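Gutters Deserve More Respect Than Paint

Most homeowners I talk to have their money in the wrong place.

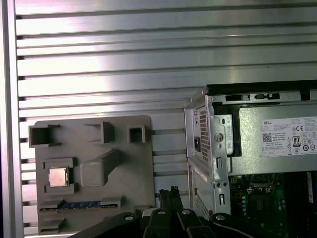 They will spend a whole spring picking an exterior color and then hang whatever gutter the installer had left on the truck. I think that order should be reversed. Paint is what the neighbors see. Gutters decide whether the basement stays dry.

I have lived in Willgate for most of my adult life, in a house with a low-pitched roof of 1,000 square feet. One inch of rain on a roof that size is more than 600 gallons of water. All of it has to go somewhere. If the gutters are clogged or pitched wrong, it goes over the edge and into the soil next to the foundation, and after enough years of that you get a crack, a damp wall or a porch slab that tilts toward the door.

The builders in the newer streets off Fahy Road put five-inch gutters on nearly everything, with one downspout at each end. On a small ranch house that's fine. On the two-story places with a long run across the back, it is not enough. A six-inch gutter and a third downspout would have added very little to the price of the house. Adding them later costs a good deal more, and the owner pays for it.

I also don't think much of gutter guards as they are usually sold. Kanau, the outfit that leaves flyers on every door in April, wanted 70 dollars a foot to cover mine. My back run alone is 60 feet. For that money I could have the gutters cleaned twice a year for longer than I expect to own the house. Guards make sense under pines, or for someone who can't get a ladder crew out. Under two maples and a patch of open sky, I would pass.

What I would pay for is extensions. A downspout that dumps its water right at the corner of the house has done half its job. Four to six feet of pipe, sloped away from the wall, does the rest. I spent under 200 dollars on all of mine, including the splash blocks, and put them on in one morning - the only tools were a drill and a hacksaw.

People complain that extensions look bad and get in the way of the mower. They do get in the way of the mower. I lift two of them every time I cut the grass. Burying the pipe solves that if you have the slope for it, and in the Nakavport subdivision, where the lots fall away toward the creek, I can't see why anyone wouldn't.

The house I would like to see more of has slightly faded siding and gutters that were cleaned last fall. Paint can wait another year.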